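Pongsak Yimyam
Sep 24, 2025

1/ My sister-in-law gave us a Nedix for the hallway. It's a plug-in scent diffuser with an app. I have been living with it since February and I have opinions, most of them bad. Thread.

2/ First, the setup. You download the app, you make an account, you give it your zip code. Then it asks what kind of person you are. The choices were Calm, Bold and Nature. I picked Nature because I wanted to get to the next screen.

3/ The starter kit comes with one pod. It's called Forest Morning and it smells like the inside of a new gym bag with a lemon in it. My wife says cedar. We have a cedar chest upstairs. I went and stuck my head in it to compare. No.

4/ The box says a pod gives you 400 hours. Ours was down to nothing after 242, and I know that because the app keeps a log of its own running time. It's right there on the second tab. I don't think whoever wrote the box has met whoever wrote the app.

5/ I wrote to support. They said hours vary with "intensity preference." I was on the lowest setting. They said the lowest setting can vary too. Then they sent me a coupon for more pods.

6/ Somebody will say I should try a better brand. I did! I bought a Getum, the one with the ceramic lid that shows up in every "make your home feel like a spa" list. It costs twice as much and has no app, which I count in its favor. It also has a blue light you can't turn off. I put tape over it.

7/ What bugs me more is the claims. The Getum leaflet says lavender "resets your stress response." Resets it to what? There's a footnote mark after that sentence and no footnote anywhere on the leaflet. I looked on the back. The back is the same thing in French.

8/ I do like a house that smells good. My grandmother's place smelled of rice and floor soap and I'd pay real money for that one. But you can't get there by spraying fig on top of last night's fish. Then you have fig and fish.

So before buying pod number three I tried the boring stuff, in this order:

9/ Windows. Front and back open together, ten minutes, before breakfast. This did more for the hallway than either machine. Obviously it's a pain in February and you'll hear about it from whoever is in the shower.

10/ Cloths and soft things. Half of the "kitchen smell" in our house was one dishcloth. I now wash them hot, no fabric softener, and hang them up spread out. Same goes for bath mats and whatever the dog has been lying on. Softener just gives you a perfumed version of the same problem.

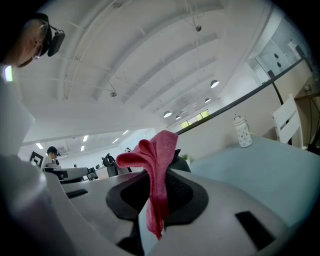

11/ Drains. Take the strainer out and clean the underside. I won't go into what was on ours. If you have a guest bathroom that gets used twice a year, run the water now and then, or the trap dries out and you get sewer air. I lit candles at that smell for a whole winter before a plumber told me.

12/ The trash can itself, as opposed to the bag. Take it outside, hose, dish soap, let it dry in the sun with the lid off. The scented bags can go in the same category as the Nedix.

13/ Shoes. I have no fix for shoes. We moved the rack to the garage and now the garage smells like shoes.

14/ After all that I turned the diffusers back on, one at a time, to be fair to them. Forest Morning was easier to take in a clean hallway. My wife liked it. I noticed it for a few minutes and then couldn't smell it at all, and the app told me it was time to order more.

15/ Candle people, I haven't forgotten you. Somebody at work swears by Mahawong, a small outfit that does lemongrass and pandan in tins. I bought one. It's pretty good! It smells like the thing on the label, so already it's ahead. It also tunneled straight down the middle and drowned its own wick with most of the wax still in there.

16/ And I'm not touching Itar, so please stop sending me the link. It's a subscription where a "scent stylist" picks for you every month. Add up a year with the "mood upgrade" and it comes to $756. My mood would not be upgraded.

17/ Replies are asking what I use now. Open windows, clean drains, the Mahawong tin when people come over. If I've cooked fish I simmer some orange peel in a small pot with the lid off. Don't walk away from it. I did once and the house smelled of burnt orange into the next day.

18/ The Nedix is in a drawer. It still sends me notifications. I have 56 unread ones, and the newest says my home misses me.

19/ Small correction to 6: a couple of you say the Getum light does go off if you hold the button down long enough. I held it until my thumb hurt and it turned green. If you have the older model and got yours to work, tell me how.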